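Last updated: 2018-07-24

kindurov
Sim cell, pan pick by the handle. The fingers come down in the right place, then the pan yaws when they close. Joint 6 is fine. Friction on the pads is set to 2, pan mesh is the stock one. What am I missing?

drosside_cell
Check the collision mesh before touching friction. If the handle is one convex hull with the bowl, the contact normals are garbage.

kindurov
Split the hulls in April. Handle is its own box now. Grasp point is toward the far end of the handle, with a short length left past the fingers. 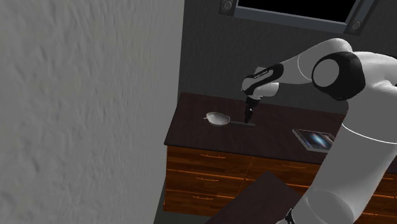 Solver runs at 2000 Hz, so I doubt it's the step size. Yaw is over 6 degrees on a bad run.

ma_tooling
Then you're gripping too far from the center of mass. Move the grasp toward the bowl. Friction won't hold that moment with slim fingers.

drosside_cell
Disagree. A lift would pitch the pan — he says it yaws on close. One finger is touching first. Log the contact times per finger.

ma_tooling
Could be both. On our real cell we stuck rubber to the pads with Bostik and the slip went away.

drosside_cell
Rubber hides an offset, it doesn't remove it. Re-zero the tool frame.

kindurov
Logged it. Left finger makes contact 2 ms early. Tool frame is off in y. Fixing that first, grasp point stays where it is for now.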